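# Pomare open day – handheld gripper recordings

Notes and data card for the recordings made at the Pomare open day, October 30, 2023.

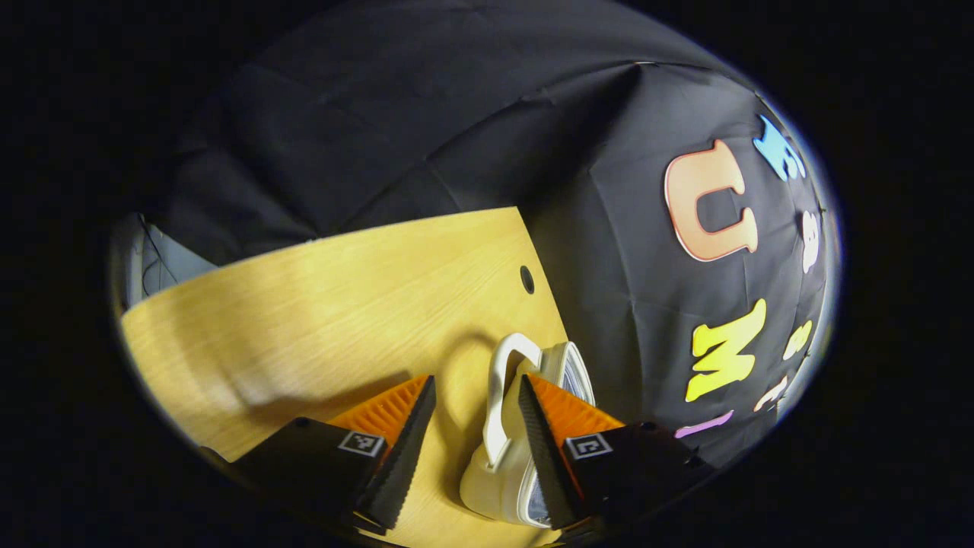

We had wanted to do this since March, and it went better than any of us hoped! Visitors picked up the gripper, got a short introduction from Krishnamoorthy Kulkarni, and then moved things across a table for as long as they liked. Most stayed well past their turn. Every try was saved as its own episode, and those episodes are what you get in this folder.

## What's inside

| Item | Count |
|---|---|
| Episodes recorded | 254 |
| Episodes kept | 192 |
| Kept episodes with a full grasp and release | 171 |
| Grippers used | 2 |

The ones we dropped were mostly false starts, plus a batch where the tracking lost the markers for good. The 21 kept episodes without a full grasp and release are still worth a look – people try a handle from the side, change their minds, go in again from above. I love these.

## The task

Pick up a soft case or bag, carry it to another spot on the table, let go. We said nothing about where to hold it. Some visitors went straight for the loop handle, others squeezed the body, and a few (kids, mainly) invented grips that Aldo Monti is now trying to copy on the arm in the Trivden lab.

## Folder layout

```
pomare_open_day/
 episodes/ one folder per try
 video.mp4
 poses.csv gripper pose, per video frame
 width.csv jaw opening
 calib/ one file per gripper
 splits.json
 notes.txt
```

`width.csv` comes from the square markers on the jaws. Where a marker was hidden, the value is left blank. Please don't fill the blanks with zeros, as a zero means fully closed.

## Known problems

- The wide lens bends straight lines a lot. Use the files in `calib/` before measuring anything.
- Tabletop glare changes from one episode to the next.
- Black jaws against black cloth are hard on simple segmentation. Ternanano's masks helped, but check them near the fingertips.
- Audio was removed. It was mostly cheering.

## Thanks

Drostex lent us the room and a very long extension cord. Questions about the calibration go to Krishnamoorthy, everything else to Aldo. If you train something on this, even something small that barely works, please send us a clip – we'd be thrilled to see it.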